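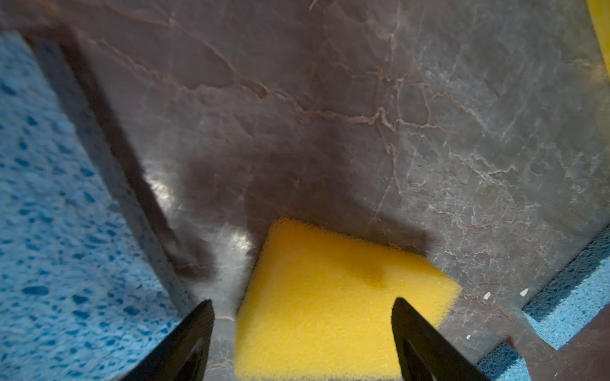

1 min read

Trudent Grasp 2

Polished stone is hard on perception software. It throws glare, it carries veins that look like edges, and it picks up a soft shadow from the arm itself. Grasp 2 is our planner for wrist-camera picking, and we love giving it surfaces like this marble, with a yellow sponge to close on and blue ones on either side.

What's new in this release:

Separate masks for shadow and object, so a dark band on the stone isn't planned around as a solid thing
Neighbor clearance, set per finger
Replay of the last 2000 planning steps, with every rejected grasp kept and searchable (so handy!)

Treasa Ó Dubhghaill rewrote the foam settings from scratch, and they now ship as a preset called Soft Block.

Runs on Vuststead controllers, firmware 749 or later. The October build adds Pridness.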